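The Felt Table at Tardale: A Small Gallery of Ordinary Things

Every so often we like to show what has found its way onto the felt table, and as the last page brought in such kind letters (thank you, we did read all of them, some of them twice), it seemed only right to do another. 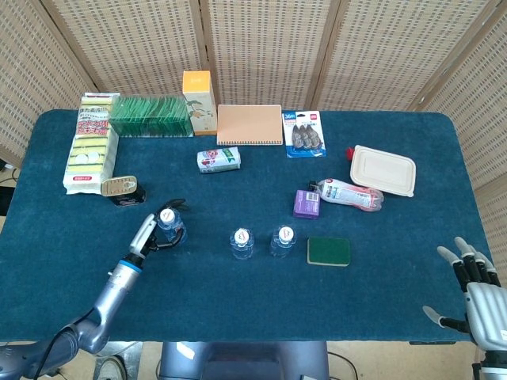 For anyone new to these pages, Tardale is a little reading and making room with a kettle, a good many shelves and a fondness for household goods that most people use up and throw away without a second look. The collection began with one shoebox of stationery, brought in by a member called away to a smaller flat, and it has been growing ever since. At the stocktake in June the register stood at 3,277 entries, and that was before we had opened the last of the boxes from Hitora, the corner shop whose shelves we were so lucky to be offered when it closed its doors. There were 13 boxes in all and we are still finding things at the bottom of them!

The notes that follow take the table more or less as the fancy took us.

The kitchen sponges
Yellow and green, in a tall clear packet with Japanese printing in red and black on a white label. I do think a sponge is one of the most cheerful things in any kitchen, and this packet makes me want to go home and do the washing-up, a feeling that generally passes by the time I have my coat on.

The green scrub pads
A long bundle of flat squares in clear plastic, all standing up in rows like cards in an index drawer. My grandmother cut hers in half to make them last, and I still do the same, even though they are hardly expensive and I am forever losing one of the halves.

The orange and cream box
We have had a friendly disagreement over the little picture on the front, which might be leaves and might be fruit. I lean towards fruit on some mornings and leaves on others. Whichever it is, the orange top is a lovely warm colour and looks very well next to the green of the pads.

The peach notebook
Spiral bound, with black wire. Stationery is where we started, and it remains the part of the collection that visitors ask after most. There are 252 notebooks in the register now, and peach is a rarer colour than you would suppose, with navy and grey taking up most of the shelf. I am always tempted to write in them and have so far been very good.

The blister card
Three brown teardrop shapes on a blue backing, with "36m" printed at the top. We believe they are refills for correction tape, and have pencilled them into the register as such with a question mark, so do write in if you know better. I used to get through a great deal of correction tape in my typing days, and could have done with three at a time.

The small white cylinder
Lying on its side in front of the notebook, with red and green on its label. Little containers like this are the very devil to store, as they roll to the back of any shelf you put them on, and we have taken to keeping ours in the old Jarka biscuit tins with a bit of tissue.

The can with the gold lid
It has a pull-tab, and the lid is tipped up so you get the full benefit of the shine against the dark body. I am very fond of a gold lid. It makes even a modest supper feel like a bit of an occasion.

The beige food container
Rectangular, with its lid on, and just the sort of thing I would want for sandwiches on a long train journey. A small red cap is peeping out behind one corner of it, and adds a nice dot of colour to that side of the table.

The felt and the screens
Several readers have asked about the cloth, so I will say that it is felt, in a dark teal blue, and that it flatters nearly everything (it also collects fluff, and I go over it with a clothes brush). The woven rattan screens came by way of the Hsieh furniture sale, and I love the pale grid of the weave and the light wooden edges. There are five panels, and they stand round the back and sides of the table and make it feel like a room of its own.

The next gallery will be mostly tins and packets, with perhaps a few more notebooks if I get my way. The register can be looked through at Tardale whenever the door is open, and the kettle is usually on.

Page last updated 16 September 2025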